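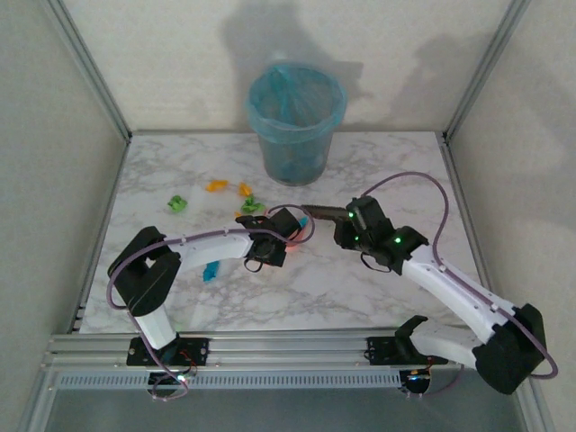
Bench as of this morning, left arm over the paper, right arm coming in from the side.

Two-arm bench cell, left gripper keeps faulting: cable or mounting?

kombo_k
Posted 13/03/2019

Looking for opinions before I order parts. The cell is two arms on one aluminum rail along the front of the table, and the job is picking up crumpled paper and dropping it in the wastebasket at the back. The left gripper drops off the bus every so often. The servo stops answering, the arm holds where it is, and I have to power cycle the left base to get it back. The right arm has never done it.

Swapped so far: the left controller board and the power supply. No change. The supplier (Clistik) says it's "most likely a calibration issue" and wants me to rerun their setup routine. I've rerun it 7 times. I don't see how calibration makes a servo vanish from the bus, but maybe someone can explain it to me.

Cables are the purple ones that came with the kit.

rotich_h

Calibration doesn't make a servo vanish. That's the answer you get from the person whose job is closing tickets.

Look at the cable. On your left arm it goes around the shoulder, along the upper link and then arcs over the gripper with nothing much holding it that I can see. Every wrist roll works that connector. I'd bet on the crimp at the gripper end.

subira_ny

I'd look lower down first. There are red and black wires showing under the rail at the left base. How are those terminated? If it's bare strands under a screw, that's your fault right there, and the cable is fine.

kombo_k

Screw terminals with ferrules. I did them myself and tugged every one. Not saying it's impossible. The green light at the left base stays on through the fault, for what that's worth.

rotich_h

It's worth a bit. Says the base still has power. Says nothing about data at the far end.

subira_ny

An indicator light tells you there's enough voltage to run an indicator light. I've had a board sit there glowing while the supply sagged badly enough under load to brown out a servo. Put a meter on it at the gripper end with the gripper closing hard on something. Until then you're all guessing, me included.

gtanui

Can I ask why everyone is so sure it's electrical? Both arms are working over the same patch of table. In that picture the right gripper is pointing straight at the left one. If they bump, the servo trips on overload and shuts itself down, and from the software that can look the same as a lost connection. What does the error register say?

kombo_k

Can't read it, the servo's gone by then. They don't bump though. There's a keep-out zone in the config.

gtanui

There's a keep-out zone in everybody's config. Does it know about the cables? That loop off the right gripper swings pretty wide over the table. Ours (different kit, Voda controller) had correct zones for both arms and still snagged one arm's cable on the other one's finger. We went through 2 cables before anyone watched a full run standing next to it.

rotich_h

Fair point, but a snag still ends up as a damaged connector. So, cable.

gtanui

Except if he only changes the cable he'll be back in July with the same thread.

r_leite

I look after a cell much like this one. What I do, in order:

Power off, unplug the left cable at both ends and look in the housings for a pin that has backed out.
Swap the left and right gripper cables. If the fault moves to the right arm, it's the cable. If it stays, it isn't.
Check the screws holding the left mounting plate to the rail. A plate that rocks gives you odd loads further up.
Run 100 cycles with the right arm parked well out of the way. Log every dropout and the wrist angle when it happens.

Do one at a time. If you change three things and it goes away you've learned nothing.

subira_ny

Agree with all of that except the plate. A loose plate gives you bad picks. I've never seen one take a servo off the bus.

r_leite

I have, once. The cable was tied to the plate. I wouldn't put money on it here, but it takes a minute with a hex key.

kombo_k

Cables swapped, running now with the right arm parked. Pins looked straight to me. Someone by PM suggested the Skanetti braided sleeve, anybody use it?

rotich_h

Sleeve on a bad crimp is a bad crimp in a sleeve. Find the fault first.

gtanui

We tried it. Made the loop stiffer and it pulled harder on the connector. Might be fine with a proper strain relief at the wrist, we didn't have one.

kombo_k

OK, holding off on that. 2 dropouts so far, both on the left, both with the wrist rolled nearly all the way over. So it stayed with the arm and not the cable?

subira_ny

Or the socket on the servo. Did you meter it yet?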